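17 September planning and props notebook

September 17, 2021

Workshop, back bench. Aleksi Rissanen and me in the morning, me alone after lunch.

Job: pirate party for a seven-year-old, garden with the hall as a fallback. Client wants a treasure hunt, a ship to stand in, a cake table and something to hang over the path. We have the ship from the spring, flat in the rack. Everything else is new or needs repair.

Ship front first. Got it out of the rack and stood it against the wall. The left panel has bowed at the top, worse than I remembered. Aleksi thinks it was put away damp. We laid it face down across two trestles with paint tins on the high part and left it. Checked before lunch, no real change. Checked at four, a bit flatter. Leaving it overnight. If it is still bowed tomorrow I will screw a batten across the back and stop fussing, it faces the fence side.

Paint on the hull has scuffed along the bottom where the children kick it. Touched up with the brown from the Mesari tin. It dried darker than the old coat. Two patches now look like deliberate planks, so I added a third to match. Don't use that tin for the mast.

Portholes: the cardboard rings came off one side. Hot glue has gone brittle. Scraped the old glue with a butter knife, put the rings back with wood glue and pegs. Pegs stay on until tomorrow. Please don't move the panel by the rings, it has been done before.

Bunting

Cut list was for 50 flags. Black, red and the striped ticking. Template is the cereal box one with the corner gone, I traced round it and squared the corner by eye. Cut four layers at a time with the big shears. Six layers slips and the bottom ones come out narrow. Pinking shears on the two long sides only, top edge goes under the tape anyway.

Sewed the first length on the old machine. Tension kept going off on the ticking. Rethreaded, new needle, longer stitch, fine after that. Left a flag's width between flags, which makes the line look less crowded and saves cloth. Leave a good arm's length of bare tape at each end for tying. Last time we left a hand's length and had to add string on the ladder.

The black felt flags sag. Felt is too heavy for that tape. Swapped the remaining black ones to cotton and will use the felt for eye patches.

Eye patches and hats

Patches cut from the felt, elastic through two slits. Tried one on Aleksi, far too tight, then realised I had measured for a child and it was meant to be tight on him. Tried it on the neighbour's boy at the gate, sat well. He kept it.

Hats: paper ones, folded from the heavy black sheet. The sheet cracks white along the fold if you crease it hard. Scoring first with the back of a knife helps. So does a black marker run down the crease afterwards. I did both. Band of grey ribbon inside so the paper does not scratch. We want one per guest and a few spare, and one big one for the grandfather, who has asked.

Treasure hunt

Seven clues, rhymes supplied by the client's sister. Some of them don't scan but the birthday girl helped, so they stay as they are. Printed on cream paper and stained with tea. Notes on the staining:

Strong tea, cooled. Hot tea made the ink run on the first sheet.
Baking tray, one sheet at a time, tip the tray so it pools in a corner.
Dry flat on a rack. Hung ones curl and get a dark line at the bottom.
Tear the edges after drying. Tearing wet takes chunks out of the words.

Burnt edges look better but the client asked for no burning smell on anything, fair enough. Brown ink pad dabbed along the torn edge does nearly the same job.

The clue for the water butt needs to be in a jar. The clue for the apple tree should go low, the youngest guest is four and last year's hunt ended in tears over a high branch. Aleksi suggests an older child is told privately to let the small ones open the last chest. I'd rather put a small bag in it for each child with the name on, then there is no race.

Chest: the old toolbox with the rounded lid glued on. Hinge is loose. Replaced two screws with longer ones and they came through on the inside, so I have filed the points and put cork over them. Check again by hand before it leaves the workshop. Gold coins are the chocolate kind, order number 2716 with Karaki, not arrived yet. If they aren't here two days before, buy from the corner shop and accept the smaller size.

Sand for the bottom of the chest: no. It gets into the bags and the cake. Using shredded brown paper.

Cake table

Client is making the cake herself, a sponge island with blue jelly round it. I told her the jelly should go on at the last minute and on a board with a lip. She has a board without a lip. Made a lip out of a strip of acetate, stuck down with royal icing, tested with water on a spare board. Leaked at the join after twenty minutes. Overlapped the join by a thumb's width and it held until I got bored of watching it. Sending her the acetate with a note.

Table cover: blue sheet, with white netting bunched along the front. The netting catches on buttons. Pin it up on the side where the children queue.

Drinks: she wants a barrel. Our barrel is a dispenser inside a wooden tub and the tap drips. Took the tap apart, washer is flat on one side. Turned it over, drips less. Ordered a washer from Pevex. In the meantime it wants a bowl underneath. 700 ml jug fills it four times before it gets too heavy for the stand, so fill it where it stands.

Costs so far

Cloth and tape, 651 all in, which includes the ticking we had to buy by the whole length. There is plenty left for another job. Felt was from stock. I have not charged for the paint, as the hull needed doing whoever hired it. Washer and elastic still to go in.

Aleksi asked if we should charge for the tea. No.

Bench and desk

Moved the cutting out to the big bench so the white table stays clear of glue. Two rules again, for both of us: scissors for paper have the red thread on the handle, scissors for cloth have none, and the cutting mat does not go near the glue gun.

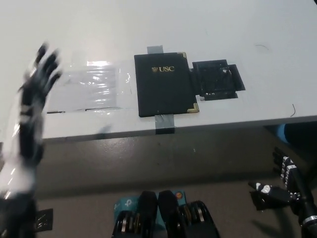

Black USC folder on the white table, grey tape top and bottom.

Phone calls, afternoon

Client rang at two. Guest list has gone up by three, cousins. One can't have nuts, so check the coins, the label will say. If it isn't clear, that child's bag gets a wooden coin and a packet of raisins, and I will make it a better coin than the others so it is not a poor swap.

She also asked about a parrot. We have one, the stuffed one from the jungle party, tail missing. Made a new tail from three strips of the red cotton and one of green felt. Sewed it on, looks more like a cockerel. Trimmed the middle strip and it is better. It wires on to the mast at shoulder height for a grown-up, out of reach for most of them.

Hall people rang back. We can have the hall from ten if it rains. Decision to be made the evening before. If it goes indoors, the ship stands across the end wall and the hunt uses the cloakroom, the piano stool, under the stage steps, the tea hatch and the coat pegs. That is five places and there are seven clues. Need two more, or drop two rhymes. Ask the client which two the girl is least fond of.

Brorier delivered the balloon stand instead of the lantern hooks. Rang them, they will collect it and bring the hooks with the next van. I have put it by the door still in its wrapping. Don't open it.

Loading order, so it is written down somewhere

Ship panels first, standing, blanket between.
Mast and parrot along the side.
Trestles flat.
Chest, shut, with a strap round it.
Bunting in the wicker basket, wound on card, ends pinned.
Hats last, on top, in the wide box with nothing over them.

Last time the hats went under the trestles.

Left for tomorrow

Look at the bowed panel.
Take the pegs off the portholes.
Second length of bunting, black cotton and red. Buy black thread, nearly out.
Names on the bags. Wait for the cousins' spellings before starting.
Iron the blue sheet.
Wooden coin for the nut-free bag, and two spare in case the others want one.
Ring Karaki if the coins have not come.

Aleksi is off until after lunch tomorrow. The van key is on the hook behind the apron.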